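Trimming idle frames before you train

If your cloth-folding policy hovers over the bed and never commits, try this before touching the model! We saw it at Plirnilel with our Remau baseline, and the fix took one afternoon in August.

Start with your raw episodes. We had 2,000 from handheld gripper sessions, and 1,813 were left once we dropped the ones with broken tracking. Now plot jaw width and hand speed over time for each one. You'll spot long flat stretches at the start – those are what teach the policy to wait.
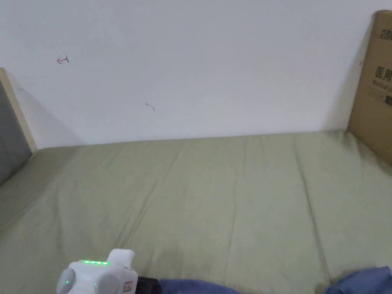

Next, cut every flat stretch longer than 9 frames, but keep the last few before motion begins. The policy still needs to see how a reach starts. Do the cut on the head view and the gripper stream together, or your timestamps will drift apart.

Then retrain with the same seed and the same settings. I love this part – the loss curve looks almost identical, yet the rollouts start moving right away. Our trimming script is in the Dronholm repo under tools, and it runs fine on a laptop.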